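Courses > Interiors and Materials > Unit 4: Wood indoors > Handout 8

March 2018
Saulius Avotiņš

Handout 8: How wood moves, and what to do about it

Wood takes up moisture from the air and gives it back. It does this for as long as it exists, whether it was felled last year or in your grandmother's time. A finish slows the exchange but doesn't stop it.

Movement depends on direction. Along the grain it is so small that we ignore it in this course. Across the grain it matters. A board cut so that the growth rings run flat to its face will move more in width than one cut with the rings upright, and it is also more likely to cup.

A wide top therefore can't be fixed rigidly to its frame. Use slotted holes, buttons or metal clips. If you glue a top down all round, expect a split in the first heating season, which for most houses starts in October.

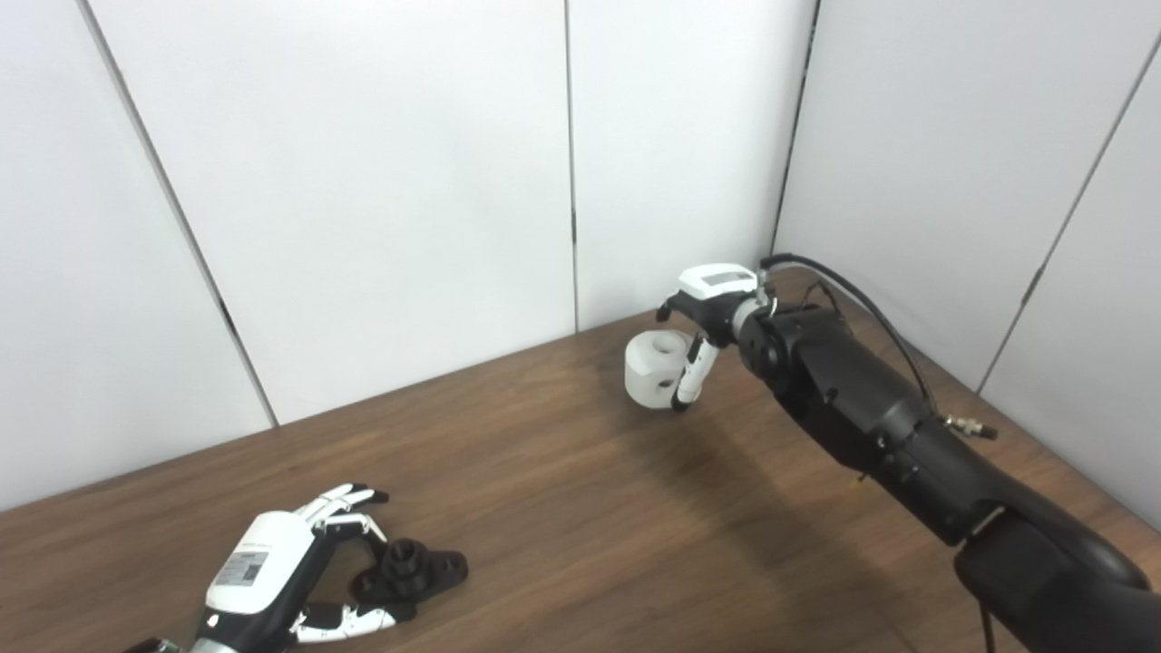
Grain direction also decides how you sand and plane. Work with the grain wherever you can. Scratches across it stay hidden until the stain or oil goes on, and then they are very hard to remove. Go through the grits in order and wipe off the dust between each.

On finishes, you need to know three for the test:

Oil. Easy to apply and to patch. Weak against water rings.
Wax. Pleasant to touch, little protection. Keep it for shelves and boxes.
Varnish. Hard and long lasting. Repairs show, so the whole surface is usually redone.

The Dakovside library job is our case study again. The joiner there left 19 boards to settle in the reading room for 8 weeks before cutting any of them. Read Piret Venckus's notes on it before next session, page 127 onwards in the course reader, and bring one question in writing.

Coursework is 2,000 words on a piece of furniture you can get to and measure. Drawings don't count towards the total.

Related handouts
Handout 6: Softwoods and hardwoods
Handout 7: Reading end grain
Handout 9: Glues and clamping
Site visit: the Forngate workshops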